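The finger covers are the part of a small gripper that wears out, and they are the part least often in the budget. We run two arms in the packing room, both with the Velletti two-finger gripper, and we have been buying covers for them long enough to have an opinion. This review is of the Velletti textured covers (the black ones, sold in pairs), with some notes on the gripper itself and on what I would put in a purchase request if I were starting again.

## What we use it for

We pack mixed orders for small shops. The arm picks from a tray and puts the goods into a carton. Some of it is boxed, some is bagged, some is loose hardware in odd shapes. The boxed goods are easy for any gripper. The bags slide, and they slide more when the film is glossy and there is air in them. That was the reason for paying extra for textured covers. The gripper comes with plain ones, which are fine for cartons and poor for bags.

The gripper was bought through Hoarau, who also supplied the arms and the mounting plates. The camera software is from Illudeo and was quoted separately. Both of those matter to the cost, so I come back to them below.

## Fitting

The covers slide over the metal finger and are held by a single screw at the base. The instructions are one folded sheet with a drawing. The drawing is correct but small. You need a 2 mm hex key, which isn't supplied with the covers, though one does come with the gripper and you should tape it to the arm stand on the day it arrives.

The first pair took me a long time because I tried to push them on dry. A wipe of soapy water inside the cover makes it easy. Let them dry before you run anything. Tighten the screw until the cover stops turning and then leave it alone. I overtightened one and split it at the collar, and Velletti quite reasonably didn't replace it.

Check that both covers are seated to the same depth. If one is a little proud, the gripper still closes and the software doesn't complain, but small items get picked up crooked and then dropped at the carton. We lost most of a morning to that.

## Grip

Good. On bags the difference from the plain covers is plain to anyone who watches a few picks. We could drop the closing force on most film packaging and stop crushing the contents, and I would have paid the money for that alone. On raw wood and board the texture holds well without marking. On painted metal it is no better than the plain cover. On anything with a dusting of flour or powder it is worse, as the dots fill up and you have a smooth finger again until it is cleaned.

Cleaning is a damp cloth and a soft brush. Don't use solvent. The sheet says so, and it is right. We did it once to shift label glue and the surface went tacky for a week.

Small, flat things lying on a tray remain a problem, and no cover is going to solve it. The fingertip is rounded and fairly thick. A thin item flat on the bottom of a tray needs to be tipped against a wall of the tray first, or presented differently. If that is most of your work, you want a suction cup or a different fingertip, and you should ask for a trial before you order.

## Wear

The maker gives no life in hours or picks, and I can see why. It depends on what you pick and how near the walls you work. Ours wear from the inner edge. The texture goes first, then the edge starts to lift, and after that it frays and small bits stand out from it. The two fingers don't wear together. On the arm nearest the door the right cover always goes well before the left, as that finger does most of the rubbing along the tray side.
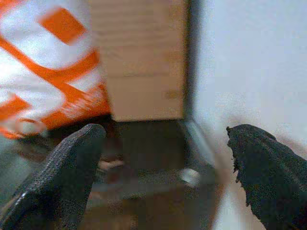
*Review by Maxence Brunet, packing and equipment. 25 April 2025*

The right cover at that stage still grips. We have run them on in that state and the number of dropped bags didn't go up by any amount I could find in the log. What does go up is mess. Bits come off the edge and end up in the tray, and on one occasion in a customer's carton, and for us that settles it. If you pack food, even wrapped food, change the cover at the first fraying. If you move timber blocks or castings from one bin to another, you could get a good deal more out of it.

My main complaint follows from this. The covers are sold only as a pair. I have a drawer of left covers with plenty of life in them. They are handed, so a left won't go on the right finger without sitting twisted. I have asked Velletti for singles and was told it had been noted. Swapping the arm's approach so that the other finger takes the rubbing is possible and we did it on one station. It needed a new set of tray positions and a half day of somebody's time, so it isn't free either.

## The gripper underneath

Briefly, as this isn't really a review of the gripper. It opens wide enough for our biggest bag, it closes evenly, and it hasn't needed repair. The cable exit is on the wrong side for a wrist camera and we had to add a clip. The fan is louder than I would like in a quiet room. I would buy it again for mixed goods and I wouldn't buy it for heavy ones.

We also tried the Nenel covers, which are cheaper and made to fit the same finger. They are smooth with a few moulded ribs. They last longer and they don't shed. They don't hold a bag nearly as well, and we had to put the closing force back up to where it had been with the plain covers. For boxed goods only, I would take the Nenel and save the money. They go on more easily too.

## What it costs to run

Prices change and ours came with a trade discount, so I will keep to what went into our own budget. A pair of Velletti covers cost us 70 euros delivered. The Nenel pair was 60. That looks like a small saving, and over one pair it is. Over a year it grows, mainly through the Nenel covers lasting longer.

The line in our original budget for consumables was nothing at all. The quote from Hoarau listed the arms, the grippers, the plates, the stands and a day of training. Covers were in the catalogue at the back. I should have asked. We now set aside 1000 euros a year for both arms, which pays for covers, the odd screw and clip, and replacement trays when the sides get scored. We haven't gone over it so far. If you run a single shift with easier goods than ours, you will need less.

Delivery is the other thing. Covers are not always in stock. Last September we waited long enough that I put plain covers back on one arm and packed the bags by hand until the order came. Since then I keep a spare set for each arm on the shelf and reorder when I open one. That ties up a bit of money and I think it is worth it.

## If you are writing the request now

A few points I would put in, in no special order:

- Ask for consumables as their own line, with a price and a delivery time for each.
- Ask whether the covers can be bought singly. If enough people ask, perhaps they will be.
- Send the supplier your worst goods for the trial. Ours saw a nice stiff carton and a block of wood, and it all went very well.
- Include the tray. A tray with a sloped side is kinder to the fingers than a straight one, and changing trays later means teaching the positions again.
- Find out whether the camera software charges for added products. Illudeo's does above a certain number, and we were over it in the first quarter.
- Allow time for whoever will look after it. Changing covers is quick. Checking them, cleaning them and keeping the log takes longer over a week than you would expect.

On that last point, the check we do is simple. At the start of the shift, arm stopped and isolated, run a thumb down the inner edge of each finger. Smooth or slightly rough, carry on. If anything lifts or comes away, change it and write it down with the date. The log is a sheet of paper on a clipboard. It has been more use for budgeting than anything the arm's own software gives me, as that counts cycles and knows nothing about covers.

## Rating

Grip on bags: very good. Grip on everything else: good, apart from dusty goods. Fitting: fine once you know about the soapy water. Life: fair, and uneven between the two fingers. Value: I would mark it higher if they sold singles.

We will keep buying them for the bag station. The other arm goes over to Nenel covers when the present set is finished, with the boxed lines moved across to it, and I will add a note to this page when I have a few months of the log to compare.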